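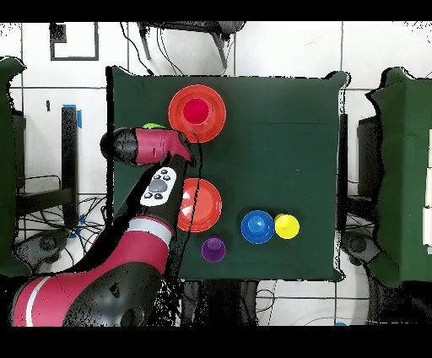
Mesa del fondo, paño verde. El cuenco naranja de arriba lleva un vaso magenta dentro.

Cuaderno de taller, tintes
5 de mayo de 2023

Sigo con el verde. En octubre escribí en este mismo cuaderno que el verde estaba «prácticamente resuelto», y lo dejo sin tachar para que me dé vergüenza cada vez que paso la hoja.

Baño de hoy: gualda primero, índigo después. Lana Grisum de dos cabos, cuatro madejas de 100 g, mordentadas anoche con alumbre al 10 % sobre peso de fibra seca. Vibeke Snorradóttir insiste en que hay que dejarlas reposar húmedas en bolsa una semana entera. Yo las dejé una noche. Ya veremos quién tiene razón (ella, casi seguro, pero prefiero perder por mi cuenta).

Gualda al 100 %, seca y troceada. Subí despacio hasta 83 grados y me fui a contestar el teléfono. A la vuelta seguía en 83, cosa que atribuyo al termostato y no a mí. Una hora a esa temperatura, con una cucharadita de creta a mitad de baño. El amarillo salió limón, un poco ácido, muy parejo en tres madejas. La cuarta tiene una franja pálida justo donde la até. Apretada, claro. En la página de marzo pone ATAR FLOJO, en mayúsculas y subrayado dos veces, con mi letra.

Tina de índigo: la vieja, la de fructosa. Olía bien, es decir, fatal. Espuma cobriza, líquido amarillo verdoso por debajo, pH algo bajo para mi gusto; corregí con cal y esperé lo que tarda uno en comerse un bocadillo.

Madeja A: una inmersión de un minuto. Verde manzana tímido.
Madeja B: dos inmersiones de un minuto, oreando entre una y otra. Verde de hoja, bonito. La mejor.
Madeja C: tres inmersiones. Verde botella tirando a azul, el amarillo casi no se defiende.
Madeja D (la de la franja): dos inmersiones, para comparar con B. La franja ha pasado de amarillo pálido a azul celeste y ahora parece hecha a propósito. Si alguien pregunta, fue a propósito.

Ninguna se acerca a la muestra de Mavwood, que es un verde apagado, de musgo viejo. Probé a matizar una punta de B con sulfato de hierro, muy poquito, en frasco aparte. Pasó del verde de hoja al de charco en lo que tardé en buscar las pinzas. Para la próxima, la mitad de hierro y las pinzas en la mano.

Pendiente también el asunto del agua. La del grifo es dura y la gualda lo agradece, pero la cochinilla la odia, y tengo encargado un rosa para Pană que no puede salir morado otra vez. La clienta fue muy amable con el morado. Demasiado. Usar agua de lluvia del bidón y filtrarla por tela, que la última vez teñí con ella dos madejas y un escarabajo.

Sobre la pieza Zarkitz: el ensayo de luz sigue en la ventana sur, media tira tapada con cartón. Quien necesite cartón, que lo coja de la pila. El del ensayo anterior acabó calzando la devanadora y nos quedamos sin datos, aunque la devanadora no ha cojeado desde entonces.

Para mañana:
aclarar A, B, C y D hasta que el agua salga limpia
lavar con jabón neutro, dejar secar a la sombra
pesar el alumbre que queda antes de pedir más
alimentar la tina con fructosa y taparla BIEN
llamar a Vibeke y preguntarle por lo de la bolsa sin que se note que no le hice caso

Nota al margen: los guantes azules tienen un agujero en el índice derecho. Mi índice derecho también es azul.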